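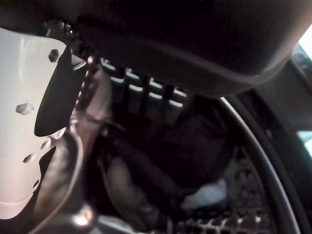 A robot's finger, close up. The white plate on the left is part of its gripper.

Can a Robot Do Your Chores Yet?

Let's get the bad news out of the way. If you were planning to hand over your chores by the weekend, keep your shoes on. You are still taking out the trash.

Robots are very good at some jobs. In a factory, a robot arm can put the same screw in the same hole all day and never ask for a snack. The trick is that the hole is always in the same place. Your house is not like that. Your house has socks in it.

Think about a sock for a minute. It can be flat, balled up, inside out or stuck to a sweater. You know it's a sock every time. A robot has to work that out from a camera picture, and the picture may be dark or blurry, with its own finger blocking part of the view. Then it has to decide where to pinch.

Pinching is hard too. Your hand has 27 bones - fine, let's not count the wrist - and skin that can feel a crumb. Many robots have two stiff fingers that open and close. Try it yourself: put on thick mittens and pick up a T-shirt using only a thumb and one finger. Now fold it. Now do 20 more.

Tiina Riihimäki teaches robots to tidy up at a workshop called Hakala. Last April her team gave one robot a pile of 26 dish towels. It folded 17 of them. "The rest were more like sandwiches," she says. The job took 112 minutes, and the robot did not put anything away.

So how do robots get better? Mostly by practice. A person guides the arm through a chore again and again, and the computer saves what the camera saw and how the arm moved. After plenty of tries, it may manage a towel it has never met before. It may also grab the tablecloth.

Some chores are already taken. Robot vacuums can clean a floor, as long as you pick up your stuff first. Yes, that means you have to tidy up for the robot.

WORDS TO KNOW
Gripper: the part of a robot that grabs things.
Sensor: a part that lets a machine notice something, such as light or a bump.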